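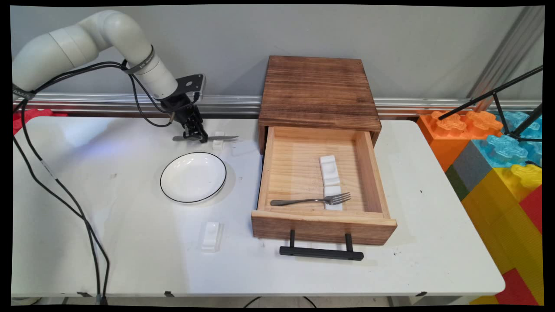
Gripper cable works loose on table-setting cell: correct routing and strap position?

Posted by Taltwood_Cell2 in Maintenance and Setup

Our department operates a single-arm cell that sets and clears tableware on a folding table. The arm is a six-axis unit with a two-fingered gripper on a metal bracket. The task consists of placing a knife on its rest, opening the drawer of a small wooden cabinet, and taking out or putting away cutlery and ceramic rests.

The gripper cable runs along the outside of the arm. It is held by one strap near the wrist and then hangs in loops at the left side of the table. Since February the gripper has reported a lost connection at irregular intervals, most often when the wrist turns to reach the drawer handle. If the connector is pressed home by hand, the fault clears and the cell resumes. The fault returned twice on Saturday during an unattended run.

The following has been done to date:

Connector cleaned and reseated.
Cable exchanged for the spare. The fault was present with both.
Gripper firmware confirmed to be the version supplied by Fothergill with the bracket kit.
Bracket screws checked for tightness.

I should be grateful for advice on two matters. First, should the strap be placed before or after the wrist joint? Second, how much free cable should be left between the strap and the gripper? The bracket instructions do not address either point. The present free length is 37 mm with the wrist straight.

Posted by Rotthorpe Automation Workshop
Marked as accepted by the original poster

The symptoms described are consistent with a cable that is too short on the gripper side of the strap. When the last joint turns, the cable has to travel with it. If there is insufficient slack, the load is taken by the connector, and a connector of this type is not intended to carry load. Exchanging the cable will not correct the condition, as the replacement is pulled in the same manner.

The procedure used in this workshop is given below. Please stop the program, place the arm in a safe position, and remove power from the gripper before handling the connector.

Remove the existing strap. Inspect the cable jacket beneath it for flattening. A jacket that has taken a permanent crease should not be returned to service.

Reconnect the cable and leave it unstrapped. Restore power, and with the arm in hand-guiding mode, turn the wrist slowly to each end of the range used by the program. Support the cable with the free hand and note the position at which it is tightest. For a drawer task this is usually the handle approach, but it should be confirmed on your own cell.

Hold the wrist in that position and remove gripper power again. Form a shallow curve in the cable between the connector and the arm, and fit the strap on the arm side of the last moving joint. The strap should hold the cable without compressing it. It should be possible to rotate the cable under the strap with two fingers.

Fit a second strap farther up the arm, so that the weight of the hanging loops is not carried by the wrist strap alone. One strap is in our opinion inadequate for an arm that reaches down to table height.

Examine the loops beside the table. They should be able to follow the arm through its full reach without catching on the corner of the table or touching the floor where a person may step on them.

Run the program at reduced speed for several complete cycles, including the drawer movement, before returning to normal speed.

With regard to length, a fixed figure cannot be given for every program. A free length of 37 mm is in our experience too short for any wrist rotation beyond a small angle.

After any change at the wrist, the payload and tool center settings should be reviewed. Small differences have little effect on picking up a plate but may be noticeable when a knife is set down on a narrow rest.

Posted by taltley_nights

We had this. Bought a longer cable and it went away. Ours is the same sort of gripper but a different arm so I cannot speak to the strap. Check the port on the gripper side as well, one of ours had a bent pin.

Posted by Taltwood_Cell2

Thank you to both contributors. The wrist strap has been moved to the arm side of the last joint and a second strap has been fitted. The pins were inspected and found to be straight. The cell has since completed 610 cycles, of which 591 included the drawer movement, with no loss of connection recorded. The knife placement position required a small correction, which was made by teaching the point again. The original cable has been retained as the spare.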